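Programming Languages | Compilers

Solik 3 compiler will reject implicit narrowing in initializers

1/3/23

14 comments | Share

The maintainers of the Solik language have merged a change that turns implicit narrowing conversions in initializers into compile errors. The change is on the main branch and will ship in Solik 3. Code that compiles under the current release with a warning will stop compiling unless the conversion is written out.

Until now, an initializer such as "let n: int16 = total", where "total" is an int32, was accepted. The compiler emitted a warning at the default level and inserted a truncating conversion. If the value did not fit in the target type, the high bits were discarded at run time and the program continued. The new rule requires either a checked conversion, which traps when the value is out of range, or an explicit call to "truncate", which keeps the old behavior.

Constant expressions are exempt. If the compiler can evaluate the right-hand side and the result fits in the declared type, no conversion has to be written. Widening conversions between integers of the same signedness are also unaffected. Conversions from signed to unsigned types are treated as narrowing in all cases, including those where the target type is larger.

The proposal was opened in November by Ismail El-Sayed, who also wrote the patch. The discussion thread reached 153 messages before the change was accepted. Most of the disagreement concerned user-defined conversion functions. An early draft would have allowed a conversion function to be called implicitly if its author had marked it as lossless. The compiler has no means of verifying such a mark, and the final version drops it. A user-defined conversion that returns a narrower type must now be named at the point of use. 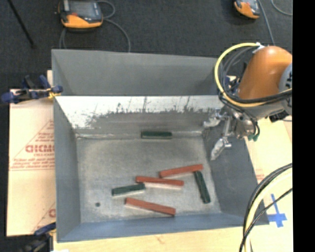 El-Sayed wrote in the merge notes that the warning had been in place for three years and that "most of the code we looked at had it switched off in the build file." He added that he did not expect a fourth year of warnings to change that.

To estimate the effect on existing code, the team built 700 packages from the public Flidis index with the patched compiler. Of these, 30 failed. The failures fell mainly into two groups: packages that store lengths in 16-bit fields, and packages that initialize unsigned counters from signed function results. In the second group, several of the functions used a negative return value to signal an error, and the callers did not test for it before the conversion. Those cases have been reported to the package authors as bugs.

Bouazza, the code migration tool distributed with Solik, has been updated to handle the new rule. Run with the "narrowing" option, it inserts "truncate" at each affected initializer and leaves a comment on the line. The output preserves existing behavior and does not fix any underlying error. The documentation recommends reviewing each comment before removing it. Bouazza does not modify code generated by macros, and initializers inside a macro body have to be edited by hand.

Function arguments and return values are not covered. They continue to follow the old rules, with a warning, and a separate proposal for them is still in draft. One objection raised in the thread was that this leaves the language inconsistent, as passing a value to a constructor may truncate it while assigning the same value to a new variable may not. The maintainers replied that changing arguments in the same release would have broken the calling conventions of the Ondatham bindings, which depend on implicit conversion at the boundary.

Nightly builds with the change are available now. The old behavior can be restored for a single module with the "legacy_init" attribute, which will be accepted throughout the Solik 3 series and removed in the following major release.

Tagged: type systems, conversions, Solik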